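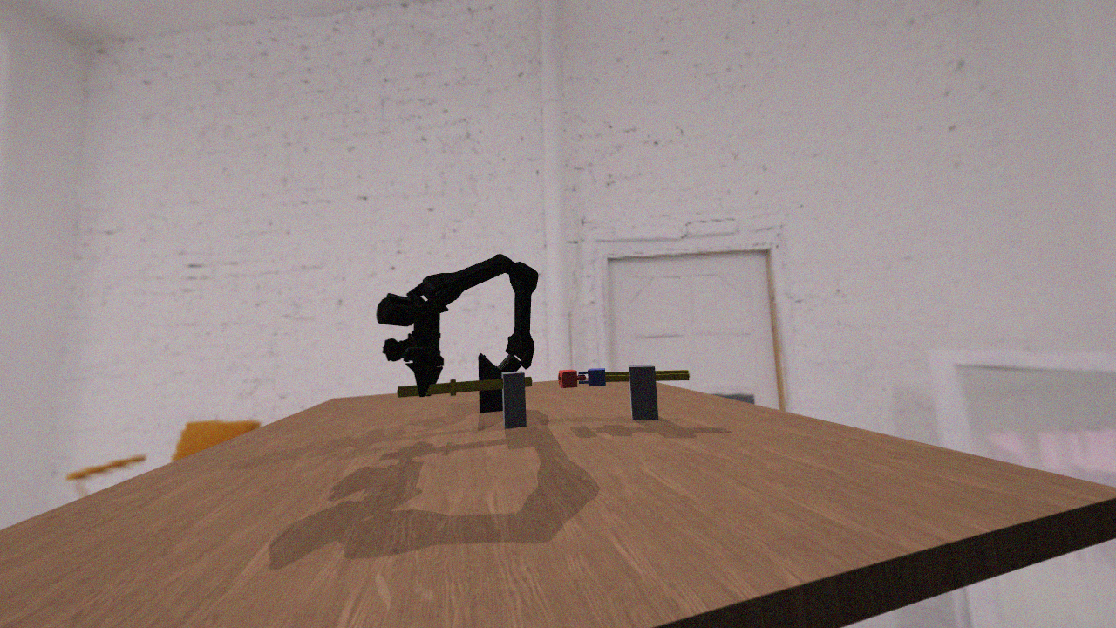 Fig. 4. Brown wooden table against a white brick wall.

Section 2: Placing the Staniforth bench

Read this section before you move the bench into its final position.

1. Choose a level floor. Old brick buildings often have a slope towards the drain, so check with a spirit level in both directions.

2. Leave a gap of 100 mm between the back edge and the wall. Brick holds damp in winter and the rear rail needs air.

3. Turn each foot by hand until it touches the floor, then tighten the lock nut with the spanner supplied.

4. Press down on each corner in turn. If the top rocks, loosen the nut on the short side and adjust that foot again.

Note: Feet on benches sold under the Adside name have a left-hand thread. Turn them the other way.

CAUTION: Do not drag the bench. Two people should lift it by the side rails — never by the top.

CAUTION: The greatest load is 200 kg, spread evenly. A vice must be fitted over a leg.

5. Wipe the top with a dry cloth and apply one thin coat of Plurnau oil along the grain. Leave it overnight before use. Lay used cloths flat outdoors to dry, as oily rags can catch fire if left in a heap.

Spare feet and lock nuts can be ordered from Prekumside. Quote the number stamped under the front rail.

Section revised by Yasuo Amano, Jan 14, 2018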